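Etis Leather Color Index
README, release 2

The index lists 3,521 handbag color entries from Etis, Aguirre and Olcombe, by season and leather type. It is maintained by Drirnora for resale listings and color matching.

Fields: house, season, color_name, leather, hex, source. Hex values are read from undyed-edge swatches under one lamp — store photos are not used. Names are kept as printed on the tag, accents included.

Known gaps: 72 entries have no leather type. Olcombe reused "Slate" in two seasons with different dyes, so match on season as well as name. Patent finishes read lighter than they look in hand.

Swatch scans are 200 dpi, one file per entry. Metallics are in a separate folder and have no hex value. Corrections go in corrections.csv, one row per entry, with the tag text copied in full.

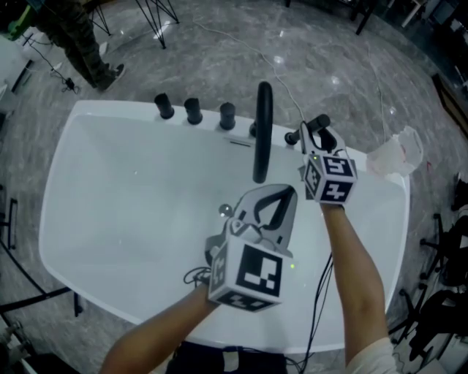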